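Search this site
Type and press enter

October
By Hayley Ackroyd

The spare key to my flat has been, in the years I have lived here, under a plant pot, inside a fake rock, with a neighbour who moved to Portugal, and in a coat I gave to a charity shop. I mention this so you know what kind of person is writing to you about locks.

Locksmiths see us at our worst. Violeta Farías has been letting people back into their own homes for eight years, and in that time, she says, she has met very few who simply forgot their key. The door slammed. The dog did it. One man blamed the wind, in a basement flat, in his towel.

"They want me to know they are clever," she says. "I don't mind. I'm charging them either way."
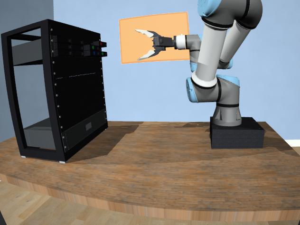 Her rival across town, Selim Yazıcı, takes the gentler line. He keeps a blanket in the van and lets people talk. Last winter he opened 443 front doors, a figure he knows only because his accountant asked, and at nearly all of them he was offered tea once the thing was open. He accepts if there is cake.

Neither has much time for the clever stuff. I had been considering a Vosetti, which opens when it hears from your phone and costs more than my sofa. Selim asked what I would do when I lost the phone. I said I would use the spare key. He looked at me for quite a long while.

Violeta's advice is duller and cheaper. Have four keys cut. Give one to somebody who lives near you, likes you and is often in. She admits that finding this person is harder than picking the lock, and that she can't help with it, though she did once introduce two customers on the same landing who are now married and have, between them, one key.

I had mine cut at the heel bar by the station. Three are in the kitchen drawer.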